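In defence of the badly wrapped present

My friend Doina Kos wraps presents the way other people ice wedding cakes. Sharp corners, hidden tape, a sprig of something on top. Every October I get a birthday parcel from her that I'm frightened to open, and last year it sat on the sideboard for two days before I dared (it was socks, lovely ones).

I'm on the other side. I wrap like somebody fighting a goose, and I've decided to stop saying sorry for it.

My case goes like this. A present is meant to be torn into. Children know it perfectly well, and when my nephew turned seven he went through ten parcels in the time it took me to find my glasses! He couldn't have told you what any of the paper looked like. Why would he? He was after what was inside, and quite right too.

Somewhere along the way we grown-ups started treating the outside as the main event. I blame the shops a bit. There's a place near me called Pastel that will wrap a candle for you, and I stood in the queue before Mother's Day listening to a man being asked whether he wanted the ribbon curled or flat. He looked as if he'd been asked to name the kings of Sweden. The candle was perfectly nice. By the time they'd finished, he'd missed his bus.

And the cost of it! I paid less for the book I gave Mimoza Hoxha at her leaving do than I would have paid for the paper, tag and bow I'd picked up to go with it, so I put the lot back on the shelf and used the travel section of the newspaper. She read half an article about Portugal before she got to the book, and we had a good chat about trains.

Doina says I'm missing the point, that the time spent folding is time spent thinking about the person. I do see that, and I can't say it's nonsense. But I think about people while I'm choosing the thing, and while I'm walking home with it, and by the time the scissors come out I've done my thinking and want my tea.
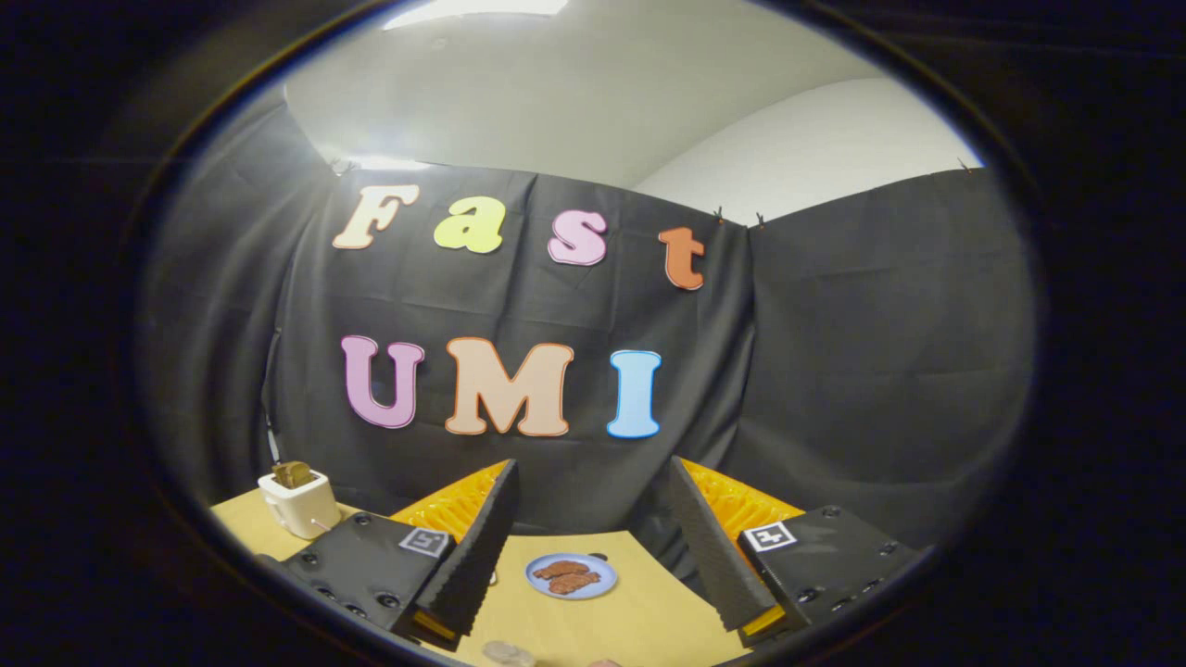 So if you get a lumpy parcel from me this winter, with too much tape and one end that doesn't quite meet, please rip it open on the spot. I'll be watching your face, and the paper can go straight in the recycling.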